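Search this site Enter keywords Go

Print this page | E-mail this page

How to stop a cabinet door that sticks, drops or opens by itself

Updated 26th March
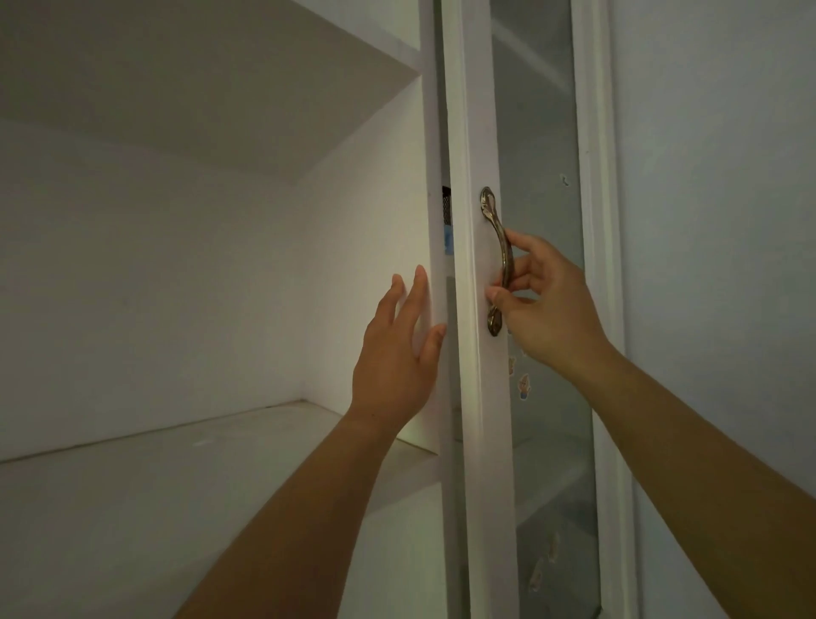
One reader wrote to us that she turned every screw on her door before she looked at the floor, and lost a whole evening with it. I think many people begin the same way. Please read to the end before you take the screwdriver.

With a tall cabinet, the problem is often in the position of the cabinet and the hinges are innocent. The case is a box. When the floor is not flat, the box twists a little, and the door, which stays straight, does not fit the opening anymore.

What you need

A spirit level, the longer the better. A Phillips screwdriver that fits well in the screw head. A pencil, masking tape, a few plastic wedges. For old screw holes, also wood glue and toothpicks.

Step 1. Check the cabinet

Put the level on the floor of the cabinet, first from left to right, then from front to back. After this hold it upright against the side. Write down what you see. If the bubble is not in the middle, put a wedge under the low corner and push it in slowly. Open and close the door after each push. On a cabinet 800 mm wide I needed only one thin wedge, and the door closed again without any other work.

If your cabinet is fixed to the wall, loosen the wall screw by one turn before you use the wedge, but do not take it out. Remove heavy things from the upper shelves first. Tighten the wall screw again when you finish.

Step 2. Find where it touches

Close the door slowly and stop when you feel resistance. Slide a piece of thin paper along the gap. Where the paper does not pass, make a small mark on masking tape, so the paint stays clean.

A door which touches at the top on the handle side usually leans outward at the top. A door which touches at the bottom on the handle side has usually dropped. This is common with glass, because glass is heavy and the upper hinge carries a big part of the load.

Step 3. Adjust the hinges

Modern cup hinges mostly have three adjustments: side to side, in and out, and up and down. Not every maker puts the screws in the same place. On the Hirnadel hinges in my kitchen the side screw is the front one, and on the older Urnesetti type the height is changed on the plate. Look for the leaflet if you still have it.

Turn a screw by a quarter turn only, then close the door and look at the gap. For a dropped door, begin with the side screw of the upper hinge and pull the door toward the hinge side. Then do the opposite at the lower hinge, if it is still necessary. A gap between 2 and 3 mm is good for most doors.

If you have simple butt hinges there is nothing to adjust. You can put a piece of thin cardboard behind the lower or the upper hinge leaf, and this moves the door a little.

Step 4. Loose screws

When a screw turns and turns without holding, the hole is worn. Support the door from below, take the screw out, fill the hole with toothpicks and wood glue, and cut them flat. Wait until the next day. Do not use a thicker screw in chipboard, it can split the side.

Step 5. The door that opens alone

Check the level from front to back again. A cabinet which leans forward will always open its door. If the level is correct, look at the catch. Magnetic catches can be moved forward by 1 or 2 mm after you loosen their screws.

When the weather changes

Solid wood doors swell in humid months. If the door sticks only then, wait until April or so before you sand anything. I sanded one too early, and in winter the gap was ugly.

Contact | Copyright Fululari Home Pages | Back to top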